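Household Textiles > Folding and Storage
Thread: Striped towels never fold with the edges together

linen_drawer_17
Posted in November, 20:10

Good evening to all. I am new here and I hope this is the right section. I have a small problem with kitchen towels and I would like to ask those who have more experience.

I bought a set of striped towels from Clivora for the kitchen of our guest flat. They are light in colour, with blue stripes along the length. I fold them in half the long way first, then in three parts, so that they fit in a drawer which is not deep. On the first fold the two long edges should lie one on the other, but one of them always looks out from under the other one. With a plain towel I would not notice it. With stripes it disturbs me very much, and the pile in the drawer looks careless.

I work on a blue cloth which I put on the table, as my mother did. It protects the towel and the table both.
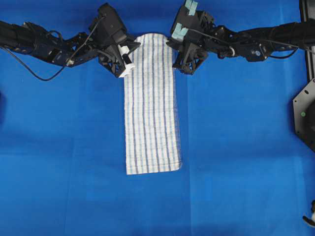 My question is mostly about the first fold, and whether I should correct it before I continue or only at the end. The right side is where I have the difficulty: there is a thin greyish margin and you see the second layer under it, while the left side is quite straight. The seam at the bottom also goes up a little towards the right. I have tried pulling it, I have tried ironing it, and after the ironing it was the same but flatter. Is it my hands, or is it the towel?

Thank you in advance for every advice.

moth_and_cedar
Posted 20:52

Welcome! It is the towel. Woven towels are very often cut not quite square, and the hem is sewn on that cut. If the hem is crooked by the width of a pencil, then one long edge will be longer than the other, and no hand in the world can fold this straight.

Fold by the stripes and forget the edge. Take one stripe as your middle line and make the fold exactly on it.

Pressing_Matters
Posted 21:15

I disagree with the above, sorry. If you fold on a stripe you get a beautiful fold and two ugly edges. In the drawer you see the edge or the fold, depending on how you put it in, so first decide which side looks at you. I put the fold to the front and then I do not care what the edges do behind it.

Also, how many times were they washed? New cotton pulls together in the first washes, and the hem thread does not always pull together with it. The hem then makes the corner round. I see your lower right corner is rounded and the left one is sharper, so I would look at the sewing there.

linen_drawer_17
Posted 21:40

They were washed three times before I wrote, at 60 degrees. I did not think of the thread. I looked now with my glasses, and on one side the stitches are tighter than on the other, so you are perhaps right.

I have the fold at the back of the drawer. I will try it in the front.

moth_and_cedar
Posted 21:58

Fold in the front is fine for a drawer. On an open shelf people see three sides, so there it does not help so much.

bluecheck_oven
Posted 22:30

I have folded towels for a small pension for many years, in the high season 93 in one day was normal. Here is how we did it with the striped ones. I write it in order, it is slower to read than to do.

1. Put down a cloth on the table, a thick one. On a smooth table top the under layer slides away while you are working on the upper one.

2. Lay the towel with the good side down and make it smooth with the flat hand, from the middle to the hems. Never from hem to hem, this only pushes the wrinkle to the other end.

3. Look for the long edge, and not for the hem. The long edge of a woven towel usually follows the thread of the cloth. The hem was made by a person who was tired. In this kind of pattern, the white with blue and lavender, you also have the checks to help you, they show at once when one part is pulled more than the other.

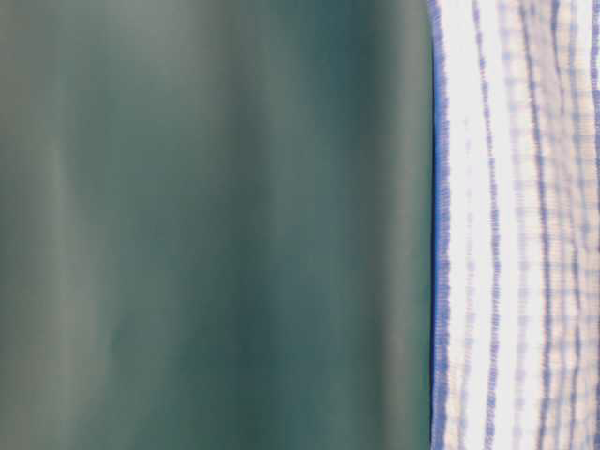 4. Bring the long edge over to the other long edge and hold both layers at the top with one hand. Slide the other hand down to the bottom. If something looks out, open it to the half and repeat. Do not pull at the corner only.

5. Correct after this first fold, always. A mistake of two millimetres becomes a thick lump when you have six layers.

6. Now the fold in three, and turn it over.

If the towel is really crooked, I hide the longer edge inside. I make the upper layer the longer one and turn it under by a finger. No guest has ever complained of it.

Pressing_Matters
Posted 22:47

Turning it under makes a thick side, and the pile will lean. With ten towels you have a tower that falls to the left.

bluecheck_oven
Posted 22:55

You turn every second one the other way round in the pile. It stands straight.

Pressing_Matters
Posted 23:01

Then half of the folds look to the back. We are again at the beginning :)

tablecloth_pilot
Posted next morning, 7:20

I would like to say something for the blue cloth in step 1. I used a white sheet for this for years and could never see where a white towel ended. A strong colour underneath makes the edge visible. Mine is a piece of dark red felt that was left over from a Tarkadetti curtain, ugly but practical.

About the brand, I have towels from Kneževič which I bought in 2000 and they are still square. The weave is heavier. They were not cheap then, and I do not know if the firm makes them in the same way today.

linen_drawer_17
Posted 18:35

I thank everybody, I did not expect so many answers about one towel.

I tried the method of bluecheck_oven with the whole set. The smoothing from the middle helps more than I expected. I also tried to keep the top and the bottom hem both stretched at the same time, with the towel lying across the blue cloth, and then it is easier to see if the thin blue stripes run straight. When they run straight and the edge still does not, the fault is in the cutting. That was so with most of mine.

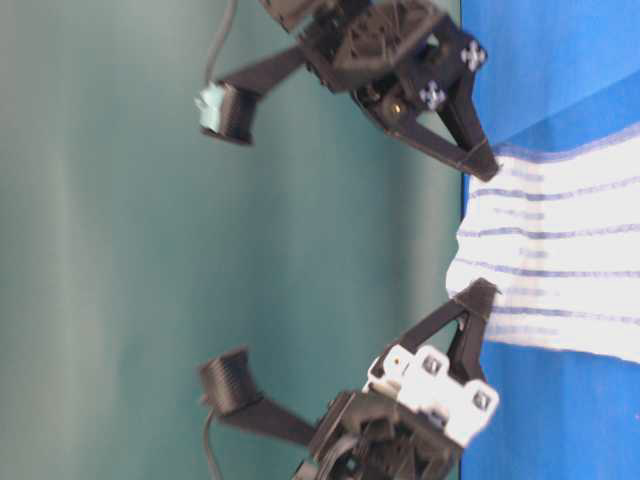

moth_and_cedar
Posted 19:04

So it was the towel!

But good that you did the test with the stripes. I would write to Clivora, kindly, with the photographs. Some shops exchange a set if the hem is not straight, even after washing. Hesano did this for me once with napkins, without any discussion.

Pressing_Matters
Posted 19:20

After three washes at 60 I would not have much hope. And please check the label first, on many striped towels it says 40. Then the shop will say it is your fault, and they will be a little bit right.

linen_drawer_17
Posted 19:31

The label says 40. I did not read it before.

bluecheck_oven
Posted 19:46

Everybody washes kitchen towels at 60. With grease there is no other way. Keep the crooked ones for drying pots and put the better ones in the guest drawer.

If you have patience, you can also open the hem on the tight side and sew it again with a longer stitch. For one towel it takes me as long as a cup of coffee. Use cotton thread and wash the thread first, wound loosely around a piece of card, otherwise you will have the same story in the next wash.

tablecloth_pilot
Posted 20:15

Washing the thread first, I have never heard this. Does the colour stay?

bluecheck_oven
Posted 20:22

White yes. Dark blue I would not try together with anything light.

linen_drawer_17
Posted 20:40

I will open one hem at the weekend and report here. The fold is now in the front of the drawer, my husband asked if I bought new towels.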